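Two-arm sim: protective stop every time the left gripper nears the plate

I'm running a two-arm cell in Tovulo before anything goes near the real arms at Casovgate. The job is simple. One gripper picks up a flat plate with two round holes near its top corners, lifts it and holds it until the other arm comes in. The tabletop also has a hex key and an orange bottle lying on its side.

The approach goes fine until the fingers are near the plate. Then I get error 2889 (self-contact, both arms) and everything drops into a protective stop. I have had seven stops in a row on the same program. The log says the left finger link has hit the right arm's wrist, but when I look from the wrist camera I can't see any part of the right arm near the fingers.
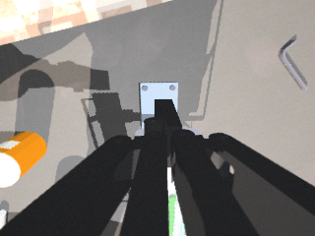 What I have tried

Slowing the approach to 30 per cent. Same stop, just later.

Deleting the bottle and the hex key from the scene. No change, so I put them back.

Raising the contact force threshold to 4000. The stop went away, but the plate then shot off the table as soon as the fingers closed, so I put that back too.

Reloading the gripper model from the Leite library. No change.

I don't want to switch off self-contact checking altogether. The same safety settings get exported to the real controller and I know I would forget to turn it back on. Is this a fault in the model or in my setup?

2 replies

First reply

Had something like this. Mine was the gripper model being out of date. Reinstall it and clear the cache folder. If that doesn't work try a different physics step. Could also be the plate weight, mine was set to zero and it did all sorts of strange things.

Second reply (marked as accepted)

Reinstalling won't help if you have already reloaded the model. I would leave the physics step alone as well until you know what is touching what.

Error 2889 is raised on the collision shapes. The shapes you see on screen are a separate set. In the Leite library the older wrist mount has a collision box drawn for a much longer tool, and it sticks out well past the visible part. When the other arm is parked anywhere near, the finger runs into a box that isn't drawn.

Do it in this order:

1. Stop the program and leave both arms where they stopped. Don't press reset, it moves them home and you lose the evidence.
2. Turn on View > Collision shapes and look at the wrist mount on the parked arm.
3. Switch to a camera that has the finger and the other arm in view together. On my own cell the black finger is on the left, the white arm is next to it with the blue-grey plate and block on its end, and there is floor between finger and arm. If yours looks clear like that and the log still says contact, suspect the box. 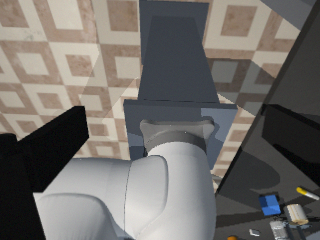

Skelside, February

Adding to my reply after checking the newer library. The mount shape has been redrawn there, but an existing project keeps its old copy. You need to delete the mount from the project tree and add it again. Reloading only the gripper, as the question describes, leaves the mount untouched.

Put the force threshold back to the default before you export. At 4000 the real arm would push a good deal harder than you want before stopping, and that matters far more than a plate flying off a simulated table. Check the number in the exported file as well, mine had kept the old value once.

Comment from the person asking: It was the mount. The box reached right across to the left finger. Deleted it, added it again, and the pick now runs through to the lift. The threshold in my exported file was still 4000, so thanks for that. I have corrected it and exported again.

Contact us | © Skelside Help Community | Back to top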